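OK so I finally went to the open day at Piltness and I have to talk about it for a bit. Sorry to everyone who follows me for bread.

Background: Piltness takes in old office computers, gets the usable parts out and sends the rest off for metals. They moved into the old Albers furniture warehouse out past the river in July and this was the first time they've let regular people in to look around.

It's free but you have to book, and they only had 200 places. I got mine by refreshing the page on my lunch break like it was concert tickets.

First stop is the receiving floor. Pallets and pallets of beige and black towers, most of them from school districts and one giant insurance office. The sign by the door said they can take in up to 2,000 machines a month. I recognized the exact model I had in my first job and felt about a hundred years old.

Our guide was Hildegard Schmieder, who runs the robot side. Very dry, very patient with a kid in our group who asked if the robots get paid. (She told him they get electricity and he seemed fine with that.)

Then you go through a set of double doors into the part I came for, the teardown cells. They're named after places the founders grew up, so there's Kolthorpe and there's Dovham, and the staff talk about them like coworkers. "Kolthorpe's in a mood today." I loved this so much.

We got to stand at Dovham for a good while. It was working inside a desktop case, down at the motherboard, and they had the wrist camera up on a big monitor so we could all see without crowding the rail.

I did not expect to get so tense watching a pair of black fingers creep up to a processor!! Somebody behind me was holding their breath, I could hear them not breathing.

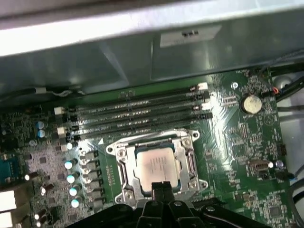 The thing I kept asking about was the lever. If you've ever built a PC you know the one, the little arm next to the socket that you have to unhook before the bracket swings up, and it always feels like you're about to break something. Hildegard said the lever took them longer to get right than everything else on the board put together.

Memory is the easy part, apparently. Push the latches, pull straight up, done. She said new operators always want to start with the processor and she always makes them start with memory.

Also asked what happens if it drops one. "Then we pick it up." OK!

There's a whiteboard by the Kolthorpe cell with a running tally of good processors, all in marker, no screen or anything. It said 1,903 when we walked in. I wanted it to hit a round number while I was there but no luck.

Second favorite thing: the screw jar. Every odd screw that didn't fit any bin goes into a huge pickle jar and you could guess how many for a prize. I put 138, which was way too low, I could tell the second I let go of the slip.

Not everything was great. The parking is a field -- bring boots -- and the coffee line was longer than the tour line. They also skipped the shredder because it was down for maintenance, and my brother-in-law, who came only for the shredder, has been bringing it up ever since.

A few people asked me if it's OK for kids. Yes, but the teardown area is loud enough that they hand out ear protection at the door, and the smallest size was still big on the little ones. Bring your own if you have them.

They said they want to do another open day but there's no date yet. You can get on the email list at the front desk or on their site. I signed up twice by accident so if I get two spots somebody can have one.

Anyway I came home and opened up my old tower to look at the lever. It's still open on the kitchen table. Bread tomorrow.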